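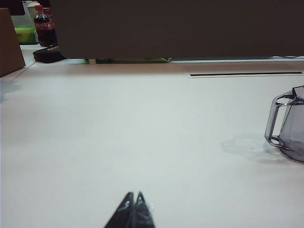

**To:** private-supplies list
**From:** Mercy Kariuki
**Re:** Brown water first thing, clears by lunch

Leandro Ulloa wrote, in May:

> We're on the shared borehole at Ullcombe, last house on the lower branch. The first water of the morning is tea-coloured and leaves a rusty film in the kettle. By midday it runs clear and stays that way until evening. The upper houses don't get it. The contractor has quoted for a Cargate iron filter at the borehole head, which would serve everybody and cost everybody. Before I put that to the others, is there anything cheap I should rule out? The pH at the tap was on the low side last time it was tested, I don't have the sheet to hand. No softener. There is a UV unit and a sediment cartridge in the pump house.
>
> Also, does anyone know if you can fit the Shukla housing the other way up? There's a beam in the way.

Leandro,

I'd hold off on the filter until you know where the iron is getting in. If it were coming up in the raw water, the upper houses should see some of it as well, if only as staining in the cistern. What you describe fits corrosion in the pipe between the last shared tee and your house. The water sits overnight, picks up iron from the wall of the pipe, and you draw off the lot in the morning. A filter at the borehole head does nothing for that, and depending on the media it may make things slightly worse by changing the pH of what goes down the branch.

You don't say what the lower branch is made of. Ours looked like blue polyethylene at both ends and had a long run of old galvanised steel in the middle that nobody had drawn on the plan. Florencia Fuentealba had the same thing on her supply, and found it with a hired metal detector before she dug.

The cheap test is a stagnation profile. It needs no equipment you haven't got.

1. Last thing at night, run the kitchen cold tap until it is clear, then use no water anywhere in the house until morning. That includes the lavatory.
2. In the morning, draw off the water in 2 litre lots from the same tap at the same gentle flow. Do not run it to waste first. Number the bottles as you go.
3. Carry on until you have 17 bottles, or until the water has been clear for several in a row.
4. Let them stand on a pale surface for an hour and put them in order of colour. Then send three to the lab for total iron: the first, the darkest and the last.
5. Take one sample at the borehole head on the same morning, upstream of the sediment cartridge, and send that too.

If the head sample is low and the darkest bottle is well up the sequence, the iron is in the pipe, and the bottle number gives you the distance. Work out the volume per metre from the inside diameter of the pipe, not the nominal size, and divide. With old steel the bore will be narrower than you think, so the true position is usually a little further away than the sum suggests.

If the head sample is over the limit (200 micrograms per litre as total iron, at least where I am) then the contractor is right and you can stop reading.

Ask the lab for total and dissolved iron on the head sample. They will want the dissolved portion filtered on site, or they will tell you the result means nothing. Ours supplied the syringe filters without charge when I asked. Do pH on site as well. It drifts in the bottle, particularly with groundwater that comes up carrying a lot of carbon dioxide.

A few points from the archive which may save you a search:

- Patricio Henríquez posted a spreadsheet for the distance sum. It is in the files area under "branch volumes". The column headed "bore" wants millimetres.
- The thread on limestone contactors is worth reading if your pH turns out low. It raises the pH for the whole supply and slows corrosion everywhere, but it also adds hardness, and you will need to tell anyone with a combi boiler.
- Lorena Maldonado's note on UV lamps and iron applies to you. Iron coats the quartz sleeve. If the head sample is high, take the sleeve out and look at it before trusting the unit.

On the housing - no, not upside down. The Shukla bowl unscrews downwards and the pressure release button has to be at the top to let the air out. Inverted, it traps air above the cartridge, and you get a bathful of water over you at the first change. Move the bracket along the beam. If there is no room at all, the Troveo head has its ports on one face and needs less height, though the cartridges are dearer and our local merchant doesn't stock them.

In the meantime, flushing the tap each morning until clear is adequate for drinking and for the kettle. Iron at these levels is mostly a nuisance, but old pipework can carry lead joints, so add lead to the request for the first bottle. It was a small extra charge on ours.

Please post the numbers when you have them, including the dull ones. The archive is short of profiles from branches where the source was clean.

Mercy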